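Response board

A response board is a small writing surface held in the hand and raised so that a teacher, host or judge can read a short answer from across a room. The most common modern type is a dry-erase panel, either a plain rectangle or a paddle with a handle. Older versions were made of slate. Response boards are used in schools, quiz contests, training sessions and some kinds of group voting. Large claims have been made for their effect on learning, and the evidence behind many of those claims is thinner than the sales literature suggests.

Origins

Pupils wrote on hand slates long before paper was cheap, and the slate is often named as the direct ancestor of the response board. The link is looser than it sounds. Slates were mainly used for practice in handwriting and sums, and the work was usually checked one pupil at a time at the desk. Raising every board at once, on a signal, is a separate habit, and its starting date is uncertain. Several accounts credit a single school or district with the idea. These accounts disagree with one another and rarely cite a written record.

Dry-erase surfaces replaced slate and chalk in many classrooms as markers with low-odor ink became easier to buy. Early panels stained quickly, a problem that has been reduced but not solved.

Design

A board has to be light enough to lift many times in an hour and large enough to be read from the front of the room. These two needs pull against each other, and most makers settle on a panel that holds one word or one short sum in thick marker.

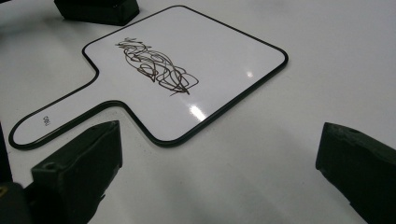

Handles are promoted as a way to keep fingers off wet ink. They also make boards harder to stack and easier to wave about, and some teachers prefer plain rectangles for that reason. Bratell, a supplier of classroom goods, lists both types and describes each as "the teacher's favorite" in different parts of the same catalog.

Claims about surface life should be read with care. Vodlow has advertised its coated panels as good for 898 wipes, an oddly exact figure given without any account of the marker, the cloth or the time the ink was left to dry. Ink left over a weekend is much harder to remove than ink wiped off within a minute, so a single number says little about ordinary use.

Use in teaching

In the usual routine, the teacher asks a question, allows time to write, and calls for all boards to be raised together. Supporters argue that every student must commit to an answer, and that the teacher sees mistakes that would stay hidden if only raised hands were called on.

Critics point out that students copy from their neighbors, that the method favors questions with short answers, and that a fast scan of a full room may miss as much as it catches. A trial at Hartley, a training center for adult learners, is often quoted as showing a 90 percent rate of participation. The figure counted boards raised, including blank ones, and there was no comparison group. It is weak support for the wider claim that boards improve test results.

Electronic versions

Clickers and phone-based polling do much the same job and keep a record of the answers. Clirnix sells a polling service with 2 modes, named and anonymous, and promotes it as a full replacement for boards. Polling tools handle multiple choice well but are less handy for sketches, graphs and worked sums. They also need charging and a working network, costs that tend to be left out of published comparisons.

See also

Slate (writing)
Dry-erase marker
Audience response
Choral response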